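Folding jeans on the bed without them coming out lumpy

Posted by Faith Mwaipopo, 28th December

I finally gave my wardrobe a good clear-out and I'm loving it so far, but jeans are beating me. I fold on the bed because I don't have a table big enough, and every pair ends up with a fat waistband end and a twisted leg. T-shirts and knits I can do all day! Does anyone have a method that works on a soft surface? The shelf they go on is 18 inches deep.

Subira Barasa

Oh, I love this job! I do all of mine on the bed too and you can get them really neat. Pull the bedspread tight first, then lay the jeans out flat with the legs side by side and smooth them from the waistband down to the hems with your whole forearm. Check the outer seams are straight before you fold anything, that's where the twist comes from. 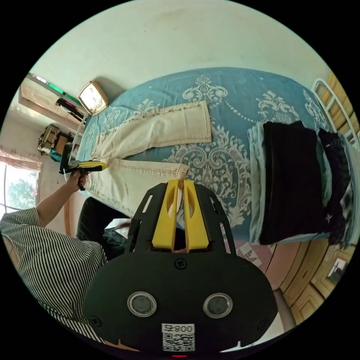
Then bring one leg over the other, tuck the pointy bit of the seat in so you have a straight edge, and fold from the hem up to just short of the waistband. Fold in half once more, or in thirds if your shelf is shallow. Yours isn't, so halves will be fine. I keep the finished pile on the far side of the bed so I'm not leaning on it, jeans together and the knits and anything lacy next to them or on top. If a pair has embroidery down the seam, fold it so the stitching isn't on the crease. It stays so much nicer!

I did 20 pairs this way in August when my sister moved in and the stack didn't slide once.

Salim Ogola

just hang them

Kanini Kashindye

Subira's way is great, I tried it this morning and went straight on to my husband's drawer. One thing to add: empty the pockets and push the pocket linings flat with your hand. Half of my lumps were that. Also button and zip them before you start, or the waistband spreads open on a soft mattress. Faith, do let us know how the shelf looks when you're done!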